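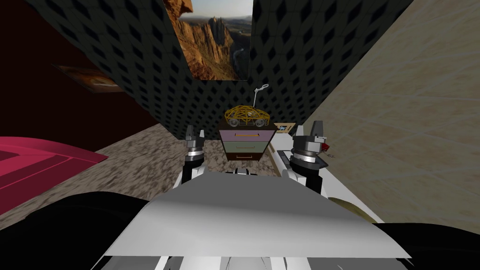
Two-arm simulation, chest of drawers task, robot's own view.

Keltel is looking for 11 people to help compare two arm controllers in simulation. The work is paid and is done at our Toslow office, on our machines.

You will drive a two-arm robot through short household tasks, first with one controller and then with the other. A session has 5 tasks. After each one you fill in a rating sheet on effort, lag and how well you could judge the distance to the gripper. We log the arm motion and nothing else.

You should be 18 or older, have normal or corrected vision, and be able to sit at a desk for 103 minutes with a break. Gaming experience is fine. People who have worked on the Vương controller can't take part.

Some tasks are done from the main view only. Others add a view from behind one gripper, looking past the fingers into the room. The order changes from person to person.
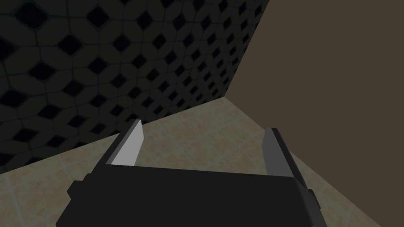 Yi-chun Chiu took part in the February round and wrote afterward, "The gripper view took me a while to get used to. I kept closing too early on the first controller. The second one felt slower, but I had fewer bad grabs. Ask for the practice run if they don't offer it."

A practice run is now part of every session.

To apply, send your name, which hand you write with and the times you are free by March 14, 2021. Put "controller comparison" in the subject line. Travel from Drekalstead is paid back with a receipt.

11 shares | 5 comments

Contact | © Keltel, Room 738, Toslow | Back to top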